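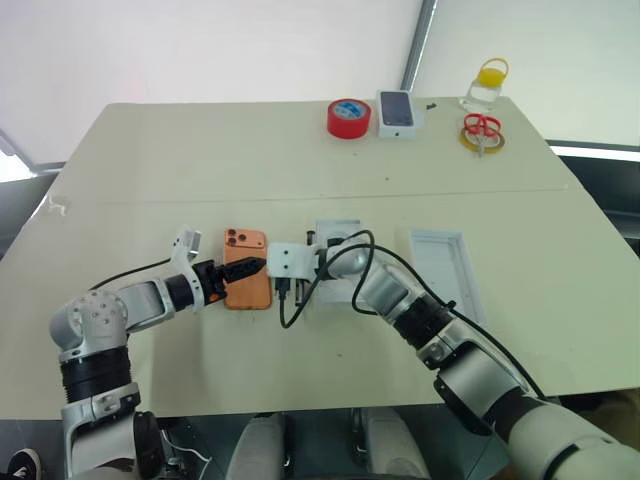
Hiba Boutros reckons the Hägglund Cup has run better this winter than in any season she's played, and that the complaints about Anura scoring are coming from the same handful of people who complained about the new balls.

I'll put my hand up as one of the handful then. I've read the league's mid-season note twice and I still can't find the part that shows live scoring has fixed anything. It says 153 rubbers were entered in the app. Good. How many were entered while the match was being played, and how many were typed in at the bar afterwards by whoever had the password? The note doesn't say, and I asked by email and got a thumbs up.

In March we were told this would settle score disputes. Gaddale and Ombridge had one in round 2 that ran for nine days, with both pairs using the app.

- baselinebarry

Reply from Hiba Boutros

Barry, that dispute was over a default, not a score. The Ombridge second pair turned up late and the two captains disagreed on how late. No app was ever going to sort that out.

I like being able to see how the other courts are going. When we're two rubbers down I want to know before I walk on. And the ladder is up by Saturday night now. Last year we waited until Wednesday, sometimes Thursday.

Reply from moonballer

The ladder being up earlier is the one thing I'll give them. Whether it's right is another question. We were sixth on Saturday night, fourth on Sunday and fifth by Monday lunch without anyone playing a match.

Reply from baselinebarry
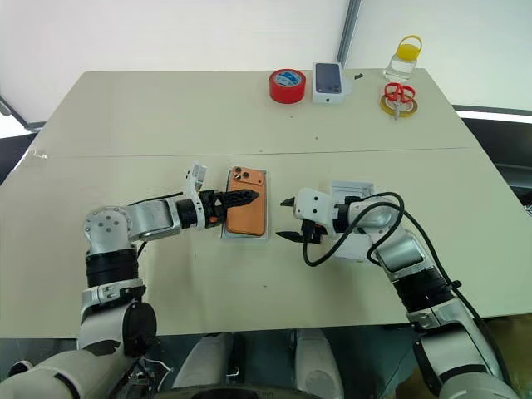

The rule that bothers me is 14(c), where the home side has to update the score at every change of ends or the visitors can claim the game. Who was asked about that? It wasn't in the draft that went round to clubs. I'm 58 and I play doubles on a Saturday with three other people who need their glasses to read a phone. Mine spends the match face down like that orange one, and I'd prefer it stayed that way until we've shaken hands. The change of ends is 90 seconds and I want to sit down for it.

Hiba, fair enough on the default, I had the wrong end of that one. But the league's own note listed it under "disputes resolved", so they can't have it both ways.

Reply from deuce_court_dee

Has any side claimed a game under 14(c)? I've been captain at Gaddale for three years and I've never heard of it happening.

Reply from moonballer

Yes. Sat 4 August, Division 3, courts five and six. I was on the next court. Visitors were down 4-2 in the second, their captain walked over with the rule book open and it went to 4-3. They lost the set anyway, but there was a fair bit of muttering at afternoon tea and one bloke drove home without any.

Reply from deuce_court_dee

Well that's a rotten way to win a game. I'd still keep the app though. Paper sheets went missing all the time, and I had one come back with a coffee ring exactly where the third set should have been.

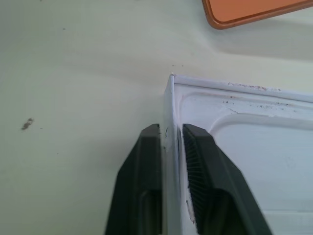
Side wall of the white tray, gripper closed on it.

Can we talk about money for a minute? The levy is $2 a player a week. The treasurer's page says 511 registered players. Not all of them play every week, but even if you halve it that's a decent sum by the end of the season, and the note says the app costs the league $1000 a year. So where does the rest go? If it's going to court hire for the finals, say so and I'll stop whinging. "Technology and related costs" covers a lot of ground.

I'm not accusing anyone of anything. I would like to see it written down.

- slice_and_hope

Reply from Hiba Boutros

The levy isn't only for the app. It covers the junior umpire course as well, and the trophies. It was in the minutes from March, item seven or eight.

Reply from slice_and_hope

I've got the March minutes in front of me. Item seven is parking. Item eight says the levy was "noted". Noted by whom, and for what?

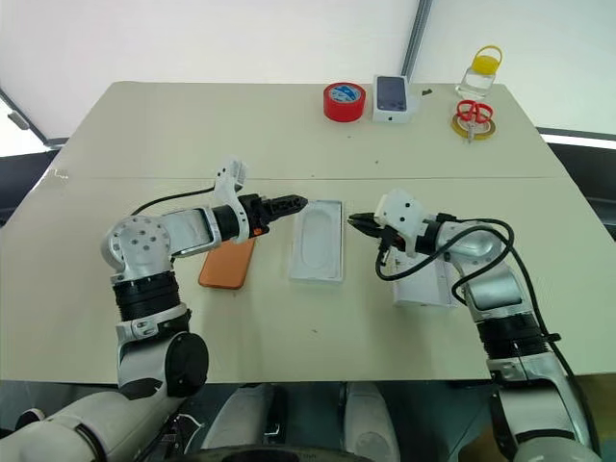 Kalevi Hakala

I do the fixtures for Division 2, so I'll answer what I can and leave the rest.

On late entries, Barry is right. The app stores the time each score goes in and I can see it from my end. In my division plenty of them arrive in one lump after play. I haven't been asked to report on it and I haven't reported on it.

On the ladder moving, that's byes. The app gives a bye full points, our rules give half, and someone fixes it by hand on Sunday or Monday. We've asked Anura to change it and were told it's on a list.

On 14(c), I voted against it and I'd vote against it again. Any club can put up a motion to drop it, in writing, signed by two captains, before the last round. I can't help with the levy.

Reply from baselinebarry

Thanks Kalevi, that's more than I got from the email. I'll sign the motion. Dee, are you in?

Reply from deuce_court_dee

To drop 14(c), yes. If you try to slip the app in with it, no.

Reply from baselinebarry

Just 14(c). I'll type it up tonight and drop it at Gaddale before training. I still think the 153 is rubbish.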